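Looking after the hand-held grippers: frequently asked questions

Pralari table cell, Skestgate workshop. Last tidied up in June.

These are the questions that keep coming back, usually five minutes before somebody wants to go home. If yours is missing, write it on the sheet by the door, in letters that can be read.

What does a pad look like when it wants changing?

Usually worse than you'd hope. Look at the edges first, then the lower corner, where the strip likes to let go. The markers come afterwards. 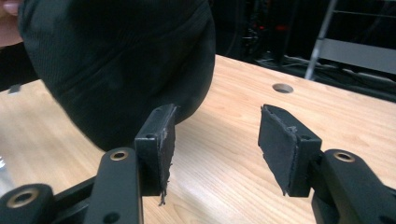
Pads close up, then both grippers over the table with their marker plates on. 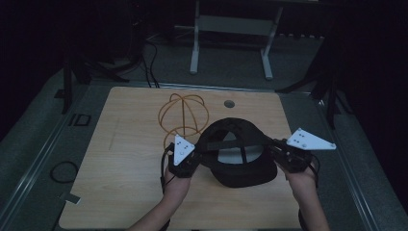

Ķēniņš would like it noted that a frayed edge is no reason to stop work. In his view the time to change a pad is when the flat of the foam has gone shiny or begins to slide on the block, and anyone who swaps them for their looks is welcome to pay for the foam. He has a point, though a hanging strip can still get folded into the grip, so trim it with scissors. Pulling takes the good half with it.

How long should a pad last?

We allow 1,000 closes on fabric and 3,000 on smooth, hard things. The record is 1,668 on fabric, set by a pad that everyone had forgotten about. Please don't try to beat it.

How do I take the old foam off?

Undo the screw in the top of the block and lift the block away from the finger. Peel what will peel, scrape the rest with the plastic scraper, and wipe off the old glue. The metal scraper is for the floor. It has been used on blocks, and we could tell.

Can I change just the one side?

You can, and the gripper will then close slightly off centre and you will spend the afternoon blaming the software. Change both.

The bushings squeak. Oil?

No. Wipe them with a dry cloth and work the fingers open and shut a few times. Oil creeps down the link, finds the foam, and you are back at the top of this page. If a bushing turns in its hole, that arm is finished – send it to Plondside with a label on.

Do the marker plates need cleaning?

Yes, with a soft dry cloth. Hold the gripper by the body while you do it. The plate is not a handle, however much it looks like one. If a plate has been knocked, redo the calibration before recording anything, including when it was only a little knock.

What about the cables?

Let the cord run back along your forearm with enough slack to reach the far side of the table. If you feel a tug, stop and sort it out. Loops on the floor go to the side, away from feet.

How long does the glue need?

6 hours, clamped lightly. Overnight is better. "It felt dry" has been tried.

Where are the spare pads?

In the drawer marked Spare Pads. When it is empty, tell Plondside before you use the last pair – they post on the morning round and not at any other time, whatever they told you on the phone.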